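Rircombe Study Centre
Gallery: The Small Objects Table

The Small Objects Table is one of the permanent working areas of the Rircombe Study Centre. It is used for the sorting, setting out and packing of the small household pieces that make up the greater part of the Livunora Collection. The pieces are mostly plain and pale, and many were made to be handled every day and then put away in a drawer. 

The collection came to Rircombe in 50 boxes. It was opened to readers on April 12, 2007, and has since been arranged under the headings used in the printed handlist. Readers who wish to consult the handlist should apply at the enquiry desk on the ground floor.

All work on the smaller pieces takes place on a mat. The mat protects the underside of each piece from scratches and the table top from wear. A grey mat is preferred for white and cream objects, whose edges are difficult to judge against a light surface. Mats are brushed at the close of each session and replaced when the surface begins to lift.

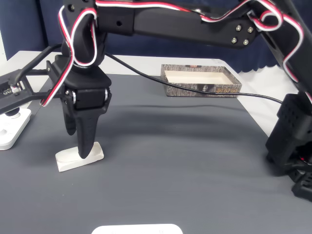
A low white block with rounded edges and a shallow recessed top, on the grey table mat.

Blocks and similar flat pieces are entered in the handlist under Section 6, together with lids, stands and trays. They are laid out singly, with a clear space on every side, and are returned to their boxes in the order in which they were taken out. A piece with a recess is always stored with the recess facing upwards. Tissue is folded to fit the hollow and is not pressed into it.

The boxes in general use are of the Tejada pattern, which has a lift-off lid and a label panel on the short side. Larger pieces are kept in the deeper Vuden trays, which may be stacked to a height of 3. Readers are asked not to move either kind from the table without first speaking to a member of staff.

Visiting the table

The table may be viewed from the reading room during normal opening hours. Sessions for groups last 90 minutes and include a short talk on the arrangement of the collection. Groups should book in writing and should state whether any member requires a seat or step-free access. Bags, coats and umbrellas must be left in the lockers by the main entrance, and pencils only may be used in the room.

The room is closed throughout June for the yearly check of the shelves. Written enquiries received during that month will be answered in the order in which they arrive.

Use of the gallery

Material on this page may be copied for private study and for teaching. Permission for any other use should be sought from the Centre, giving the title of the gallery and the purpose for which the copy is required.

Back to galleries
Collections home
Contact the Centre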